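By March I'd folded the same black towel so many times that I'd started dreaming about it. The job came through Vanik, who paid me by the batch, and my landlady Tươi Tô let me use her spare bed as long as I kept my shoes off and didn't touch the cherry sheet any more than I had to. Well, I touched it quite a lot.

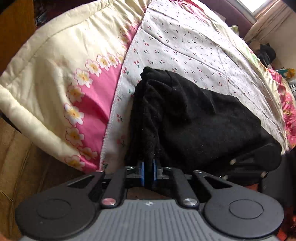

"Will it do the ironing as well?" she asked from the doorway, with her tea. She'd seen something on the telly about a machine in Hernside that could hang up 17 shirts before it needed a lie down.

I said it couldn't do a towel yet. I said you have to show it, over and over, pinch and lift and pull, and then somewhere over at Skultton a computer has a good long think and still drops the thing on the floor. She loved that! She laughed so hard she had to put the cup down on the cabinet.

"So I'm quicker," she said.

"You're miles quicker."

She folded a pillowcase in four seconds flat, just to rub it in, and went off to see to the rice.
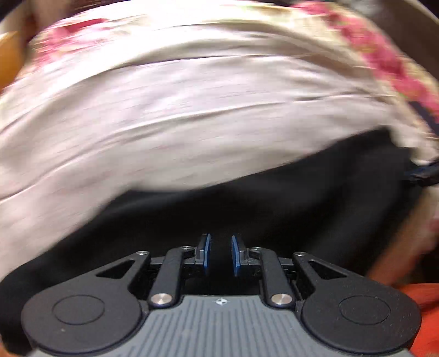

I had 164 goes to get through before supper and I was cross, mostly with myself. My brother had told everyone I worked in robots, and my mother had told the whole of her street. What I had was two blue fingertips and a great wad of cream cloth with pink and red flowers along its edge, and my wrist ached. I'd asked the man at Vanik how many more they'd want and he said 900, cheerful as anything, as if it was biscuits.

Tươi came back at ten past six with a bowl for me and looked at the bed.

"Leave that corner," she said. "I'll do it after."

I gave her the gripper to hold while I ate, and she went straight for the pillowcase.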